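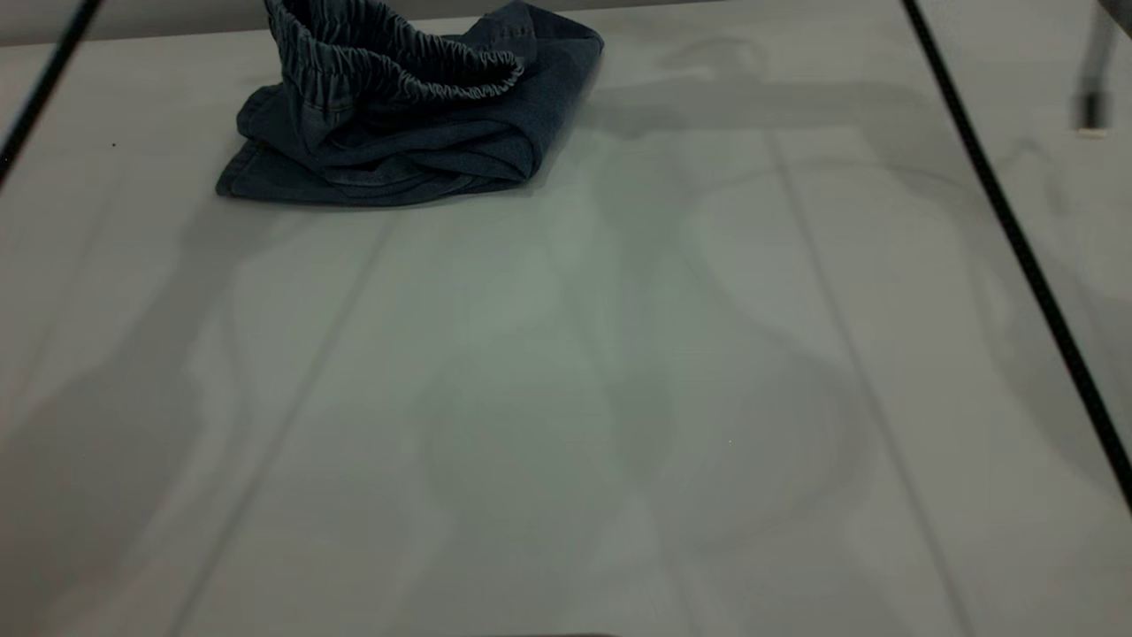
Slide 4. Pull-on pants, elastic waist, start position.

Home | Talks | Slides | Notes | Contact

Speaker notes, teleoperation session, Rhonda Melnyk

Leave slide 4 up while people sit down. Start with the task: flatten the pants, fold leg over leg, fold in half, place at the left edge of the table. Say that every demonstration begins from a heap like the one shown, waistband bunched and legs folded under. The operator has to decide where to grasp first. That decision is most of what we are recording.

Point out the waistband. The elastic gathers the fabric, and the waist opening can stand up off the table. Operators who grasp a single layer there tend to open the waist wider. Maritza Castaño's instruction is to take both layers at the side, lift, and let the legs hang before lowering.

Slide 5. Two ways of showing the task. Hand guiding: the operator holds the arm and moves it. Remote control: the operator moves a leader arm and the follower copies it. We tried hand guiding first, 12 demonstrations. The operator's hands kept covering the cloth in the camera view. All later data is remote control.

Slide 6. Operators. Zhiqiang Yu and Xiuying Peng recorded 20 demonstrations each on dark denim. Discard rule: drop the run if the cloth leaves the table or the operator pauses for over 15 seconds. Short pauses stay in.

Mention shadows here. The overhead light puts soft arm shadows on the gray tabletop, and dark denim has little contrast in its folds. Go back to slide 4 if asked.

Slide 7. Play the replay clip without talking. Then questions. If Cuiping Shao is in the room, pass her anything on leader arm calibration.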